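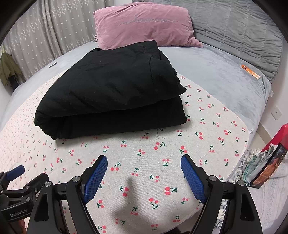 Chapter 7
Handling Cloth

7.1 Scope of the chapter

Chapters 5 and 6 dealt with objects that keep their shape when held. A mug that has been gripped by the handle can be described by its position and its angle, and the machine needs little else to put it on a shelf. Clothing and bedding do not allow this. A shirt dropped twice from the same height lands in two different shapes, and neither can be listed in advance. Whether machines can yet do the chores that involve cloth depends largely on how well they cope with this fact.

Progress has been uneven. In the Plimham trials, run by Folasade Eze, a two-armed machine was given 506 single towels, each laid flat on a table, and folded 80 per cent of them to the required standard. When the towels were left in a heap the figure fell to 64 per cent. Most of the failures took place before any folding began: the machine closed on two layers where it needed one, or took hold of the middle of the cloth instead of a corner.
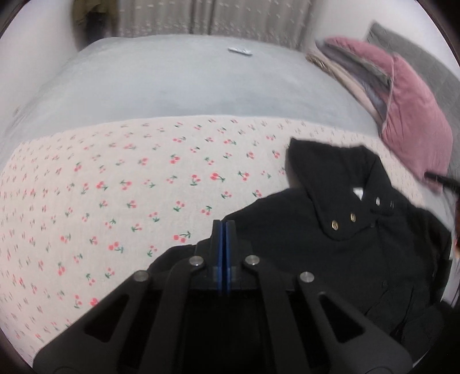 Garments add further difficulties. A towel has four corners and one thickness; a coat has sleeves, seams, a lining and fastenings, and any of them may be hidden. Dark fabric shows few shadows, so its folds are hard for a vision system to separate. Small hard parts can serve as landmarks. On the crumpled black garment, the four snap buttons along the collar and front opening, together with the white label inside the neckline, mark out the neck far more clearly than the cloth around them. The cherry-print sheet beneath makes the outline easier to find but offers no help with the folds inside it. Killian Collet's method, treated in Section 7.4, searches for such landmarks first and plans the grasp from them.

Section 7.2 sets out the ways of describing a folded surface. Section 7.3 covers finger pads and grip force. Section 7.5 compares the Stirnov and Zunora folding systems, neither of which accepts padded clothing.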